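How do I stop my round lamp marking a wooden tabletop?

Latitness
Posted July 4, 2018

I've got one of those ball lamps, white on top and glossy black underneath, on a thin black pole with a round base. It lives on my light brown wood table and every time I shift it to dust I'm sure I find a new mark. I paid $115 for the table secondhand so I'm a bit precious about it! Do I need felt, cork or what?

Raptis
Felt. Done.

Liketti
I'd go cork, myself. Felt picks up grit (mine did, anyway) and then you're sanding the table every time you nudge the lamp. Trace the base, cut the cork 5 mm smaller so it doesn't show, and stick it down with double-sided tape. And lift the lamp, don't slide it! Mine shares the table with a white planter-like container and a black mesh basket, so the container got a cork disc too while I had the scissors out.
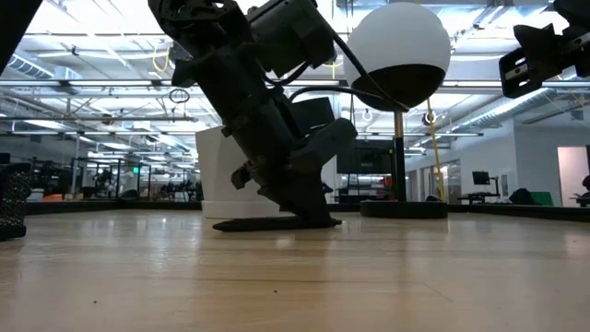
Luldale reckons tape lets go in summer and you're better off with a thin smear of wood glue, left overnight under a heavy book. I've only tried it on coasters, but they've held up fine.

447 views | 5 shares | 3 replies

Related
Getting water rings out of pine
Which desk lamp bulbs run coolest?
Cleaning fingerprints off gloss black

Contact us | Back to top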